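Unit 6: Reading a Gripper Kit Before You Buy It

Handout for the lab section. Bring it with you, along with the Prurkmont data sheet from last week.

The kit we use as our case is the Turance wrist kit, sold by Prurkmont. It contains a two-finger gripper, a wrist camera with its bracket, one cable, a power supply and a license for the Dai software. The Griltby kit, which we covered in Unit 5, has the same parts except that the camera is bought separately. Keep both sheets open while you read, as the two companies do not use the same terms. What Prurkmont calls "stroke" is called "opening" by Griltby.

6.1 What the buyer is paying for

A kit is a bundle of hardware, software and support. The list price covers the hardware. Software is licensed by the year, and the first year is included. Support is sold in blocks of 15 hours. When you compare two kits, write down all three for the same period. Students often compare a three-year cost for one kit with a first-year cost for the other, and the result is useless.

The Turance unit weighs 491 grams without the cable. Subtract that, plus the cable, from the payload of your arm before you decide what the arm can lift. The Griltby sheet gives its weight with the cable included.

6.2 The wrist camera

A camera on the wrist moves with the hand. Its view changes every time the arm moves, and the fingers stay in the same part of the picture. This is useful for the last part of a reach, when a fixed camera may be blocked by the arm itself. It is less useful for finding out where things are in the room – for that you still want a second camera.

Close to a work surface, a large share of the view can be plain tabletop between and beyond the two black fingers. A pale, matte surface gives the software few features to track. Faint scratches and the edge of the table may be the strongest ones it has.
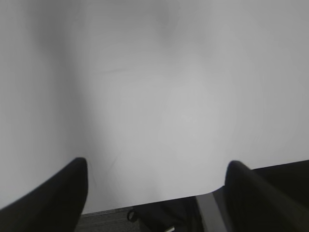 Plain tables were never a problem at our site, one Griltby user wrote in reply to the online version of these notes, and the trouble came from shiny ones. The same user said that a buyer should ask for a trial on the real work surface and should not accept a demo on the seller's own bench, where the lighting has been set up in advance. Both points are fair. Add "surface finish" to your checklist in 6.4.

6.3 Exposure and motion

The Dai software sets exposure by averaging the whole view. With a pale table filling most of it, the average is high, the exposure time drops, and dark objects lose detail. You can set a smaller metering window in the camera menu. The manual does not explain this well – look under "Region", not under "Exposure".

Fast wrist motion blurs edges. For the lab exercise, limit wrist speed to the "slow" preset and save your settings file before you change anything else.

6.4 Checklist for the written review

Payload left after the kit is mounted
Finger opening, measured by you
Surface finish of the table used in the trial
Metering window used
Cost over three years, with software and support
Rated cycles before finger pads are replaced (Prurkmont gives 2000)
Spare parts and delivery time

Reviews are graded out of 94 points. Use the template and attach your settings file. Measured values must be marked as measured, and values taken from a data sheet must be marked as quoted.

Reading for next time: the Turance mounting guide, sections 2 and 3.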